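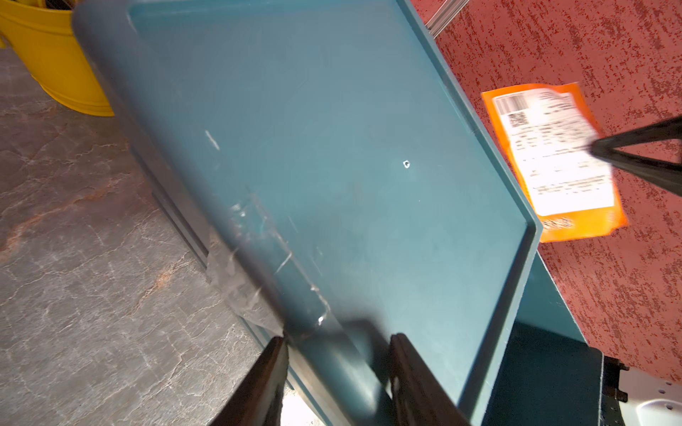 Re: Licence terms for the detector readout boards

On the incubator list in October, one of the tenants wrote:

> We are two people with a working prototype and no legal budget.
> Vimell has offered us the readout design on a standard licence,
> but the draft asks for a fee of 3,000 euros on signature and a
> royalty from the first unit sold. Is that normal? And does the
> licence cover changes we make ourselves? We would like to sell
> to hospitals as well as to labs.

We signed with Vimell last year at Guris, so I can tell you what we agreed, though your draft may differ.

The signature fee was the same for us. We asked for it to be split, half on signing and half on delivery of the first board, and they accepted without much argument. The royalty was harder. Our first draft also started at unit one. The final version starts at unit 37, which covered our pilot batch and the boards we gave away for testing. Ask for something similar and have your production plan ready when you do, as they will want to see it.

On changes, read clause 10 carefully. In our copy, anything you add to the board is yours, but any fix to the original design goes back to Vimell free of charge. The line between an addition and a fix is not defined. We had an annex written listing which parts of the design counted as original. It took two more weeks and I would do it again.

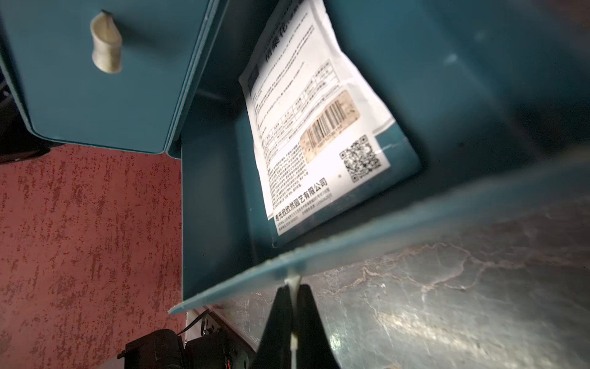 Hospitals are a separate matter. The standard licence names a field of use, and ours said research instruments only. Derkach had the same wording and had to go back for a second agreement when their first clinic placed an order. Get the wider field in now, even if you pay a little more. The other thing to settle is what physically comes with the licence. Ours listed design files, test data and one sample board, and we checked the lot against the list on arrival. It is the same with anything you buy: a paper seed packet in a teal box with the lid open is easy to check, a folder of 106 files is less so. Ask for a file list with version numbers as part of the contract.

Zamier runs a free contract clinic for tenants in the ground floor meeting room, mornings only. Send them the draft beforehand.

I can't post our agreement here, but I am happy to go through your clauses by phone. Write to me off list.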